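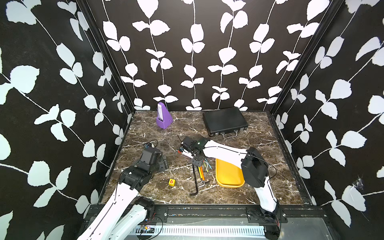 Progress report to the Fedell Fund, student robotics club Steteo
Prepared by Qianru Jiang, club coordinator
Sunday, February 12, 2023

Dear members of the Fund,

With this letter I report on the first half of our project Flerel, in which the students teach two robot arms to sort and hand over small hand tools. The club has now 7 students, and all of them have passed the safety lesson.

Until the end of January the students recorded 184 demonstrations. Of these, 30 could not be used, mostly for the reason that the two arms were not started at the same moment. We have corrected this in the start program and the problem did not come back.

The hex keys are the most difficult part of the work. They are thin, they lie flat, and the polished marble pattern under them gives reflections. The students decided to practice first with the keys side by side, with the fingers open on both sides of one colored sleeve before closing. 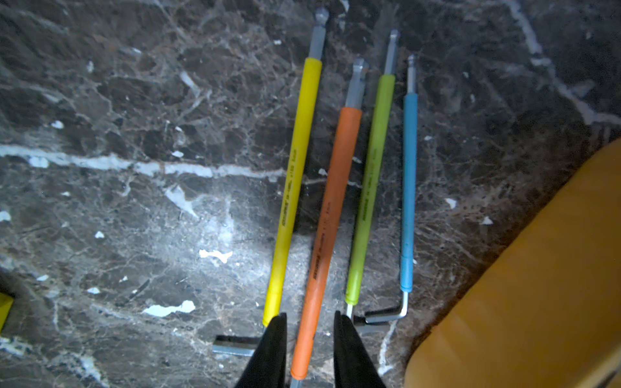 Will the club need more money for the second half?
The present grant is enough. We have spent $1,621, mainly for cables, motors and the rent of the Gauthier room, and the rest covers our plan until summer.

In the next period we want to finish the hex keys and begin the handover from the left arm to the right arm. Two students will also write a short manual, so that new members can start without my help. I will send the list of expenses separately.

With kind regards,
Qianru Jiang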